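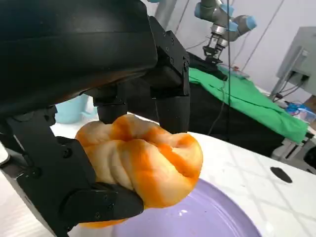

朝食なんてやめた方が楽ですよ、部屋代を少し下げてコンビニの地図を渡せば客は文句を言いません、と前回の会のあとに言われた。これ、半分は当たってると思う。今日はこの話から入る。

発表メモ 小さい宿の朝ごはん、続けるか、やめるか
(読み上げない。話の順番の確認用)

自己紹介は短く。Grovthorpeで客室六つの宿。夫婦と、朝だけのパートさん。前は料理人でも何でもない、印刷の営業。ここで少し間。

最初の年の失敗。卵料理を選べるようにした。目玉、スクランブル、ゆで。朝七時に全員降りてくる。コンロ二口。待たせる、冷める、謝る。口コミに「朝食が遅い」と書かれたのはこの時期。味のことは誰も書いてくれなかった。

→ ここで会場に聞く。朝食を出してる人、手を挙げてもらう。少なかったら飛ばす

やったことその一、選択肢を減らした。パン、スープ、果物、飲み物。卵はゆでだけ。前の晩にゆでて殻つきで出す。文句が来ると思って身構えてたけど、来たのは塩の置き場所の質問くらい。

その二、時間を前の晩に聞く。チェックインのときに紙に書いてもらう。七時、七時半、八時。アプリも検討したが紙でいい。鉛筆は必ず二本置く(一本はなくなる)。

お金の話。ここゆっくり。
朝食は一人700円。去年出したのは1,448食。掛け算は各自で。ここから材料、パートさんの時給、ガス、洗濯。残る額は正直に言う、多くない。ただし朝食なしのプランを作った月は予約そのものが減った。うちの場合は、と必ず付ける。駅前の宿には当てはまらないはず。
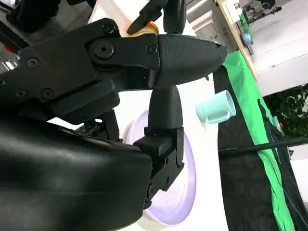

黒いグリッパー、先の細い指と六角穴のねじ

仕入れ。
パンはBretierから。焼いたものを前日の夕方に受け取る。朝に取りに行くのは三か月でやめた、冬の坂道が凍る。丸いパンは温め直しても形が崩れにくい。食パンは切る手間と耳の問題。耳の問題は質問が出たら話す、長くなる。
数は前の晩の紙を見て決め…ではない、受け取りの方が先。予約数プラス少し。余りは次の日のスープの浮き実。それでも余ったら自分たちの昼。

クロスとナプキンはLinelentのレンタル。自分で洗ってた頃はアイロンで夜が終わってた。いまテーブルクロスはやめてナプキンだけ。天板を拭く方が早い。染みの追加料金は契約書の裏面。借りる前に必ず読むこと、表には書いてなかった。

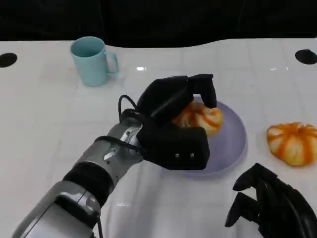

で、アレルギーの話。ここは省略しない。時間が押してても言う。
聞くのは予約時とチェックイン時の二回。片方だけだと漏れる。小麦がだめなお客さんには米粉のパンを冷凍で持っておく。袋のまま保管、トングは別、置く棚も別。わからない材料は「わからない」と答える。パートさんにもそう頼んでいる。たぶん大丈夫です、は禁句。
一覧表は冷蔵庫の扉に貼る。客席から見える所に貼らない。一度やって、お客さんの部屋番号まで丸見えだった。

食器。
白で揃えるか色を入れるかで夫婦で揉めた話、笑ってもらう所。結論は、買い足せるものにする。割れたとき同じ皿がもう売っていないのがいちばん困る。重ねて安定するか、店で必ず重ねてみる。マグは持ち手に指が入るかどうか。手の大きい人が本当に困ってた。小さいカップはおしゃれだけど、おかわりの往復が増える。

朝の動線。配線図みたいな図は出さない、口で言う。
・ポットは客席側に置く
・下げる台と出す台を分ける
・ごみ箱は見えないけど近いところ
下げる台を作っただけで、厨房に入ってきてしまうお客さんが減った。親切で持ってきてくれるので断りずらい。

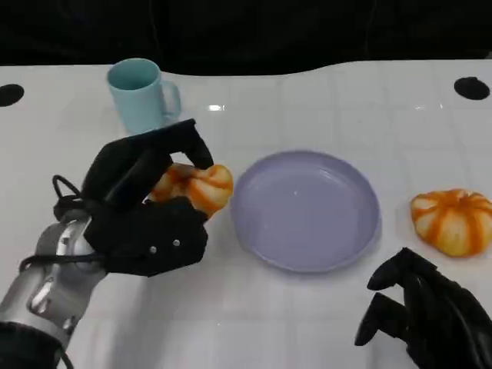

出す時間の終わりをどうするか。うちは九時で締め。九時五分に降りてきた人にはパンとコーヒーだけ出す、これは決めておく。その場で考えると毎回顔に出る。紙にも小さく書いた。掃除の人が九時半に来るので、それ以上は延ばせない。

予約システムの話は一言だけ。Jenkinsに変えてから朝食の有無が一覧で出る。設定で最初つまずいたのは、連泊の人の二日目が抜けること。直し方は質問が来たら。宣伝みたいになるので名前は一回しか言わない。

やめた方がいい宿もある、を必ず言う。
一人で回してる人。近くに朝からやってる良い喫茶店がある人。自分が朝に弱い人(笑)。喫茶店があるなら券を渡す形でもいい、知り合いの宿は六月からそれに替えた。券の精算を月末にまとめると忘れるので週ごと、だそう。

残り時間があれば、
スープの作り置きの話。玉ねぎを一度に炒めて小分け冷凍。豆は前の晩から水。塩は朝に決める。煮詰まるのでで、前の日に決めると濃くなる。

質疑で来そうなもの
保健所への届け → 地域で違う、まず窓口に電話、と答える。うちの例だけ話す
子ども料金 → 未就学は無料、パンの数には入れる
ベジタリアン → スープのだしを先に言う
ペット連れ → うちは受けてないので会場に振る

配布資料は前の晩の紙のひな形だけ。出口の机。足りなければあとでメールで送る、アドレスは最後のスライド。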